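# In defense of the almost empty closet

I have a hill I will die on, and it's made of hooks. 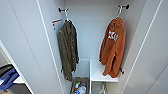

My sister-in-law, when I told her over dinner that I wanted to write a whole column about this, said that two hooks is a coat rack and a closet needs a rod, period, and that a person who can't manage a rod should at least get some drawers. She said it with her mouth full and she meant every word. I've been arguing with her in my head ever since, so you might as well get the argument too.

I grew up with a rod. You grew up with a rod. A rod is a wonderful thing if what you want is to own forty shirts and see the shoulders of all of them. You shove, you cram, you slide everything to the left to get at the one thing on the right, and then a hanger pops off and takes its neighbor down with it. There is always room for one more on a rod (there isn't, but the rod will never tell you that). A hook tells you right away. Put two sweatshirts on one hook and it looks like a small bear is living in your closet.

When we moved to Utcombe the bedroom came with nothing, and I went shopping for a wardrobe in a very grim mood. Bunora had one I liked for 400 dollars, with a rod, two drawers and a mirror that made me look tired. The Nimri one was 265 and had a rod that pulled out toward you like a trombone, which I played with for far too long while the salesman waited. I bought neither! What I wanted was a tall, plain, white compartment where the shirt I wear all the time could hang next to the hoodie I wear all the time. That's the whole system. One olive, one orange, and I can find either of them half asleep at 6 in the morning.

Now, I do use hangers on my hooks, and this is where even the hook people turn on me. They think the point of a hook is that you sling things at it from across the room. Sure, sling your towel. But a collar that's been jammed over a hook gets that sad little beak in the back of it, and a heavy hood pulls the whole neck out of shape. A plain white plastic hanger fixes both. You can get a pack of them for next to nothing, and mine match only by luck.

The wrinkles, I'll grant you. My sister-in-law brought up wrinkles before she'd finished her potatoes. A long shirt on a hook still wrinkles some, and a sleeve will drape itself over whatever shelf is nearby. But I ironed for years, and I can report that shirts packed shoulder to shoulder on a rod come out looking like an accordion anyway. I'd take a few soft creases over that any day.

Then there's the basket. I feel strongly about the basket! The bottom of a closet is where good intentions go to rot: single shoes, a belt, the gift bag you're saving. Put a gray basket down there and fill it with all the little bottles that otherwise wander around the house, and the floor of the closet is spoken for. I don't sort them. Blue cap, green cap, yellow cap, in they go. I bought one of those Steltus divider trays once, with a slot for every bottle, and I spent more time assigning slots than I ever spent looking for a bottle in my life.

Do long things dangle onto the basket? They do. My sister-in-law would raise everything up, or buy a shorter shirt. I just lift the hem.

What I can't give her is an answer about winter. The big coats live in the hall, on, fine, a rod, and it's a disaster out there by November. I shoved a scarf in last year and I haven't seen it since. She's coming back for dinner in a few weeks, and she has already offered to bring me a set of drawers from her garage, the heavy kind. I told her to measure the stairs first.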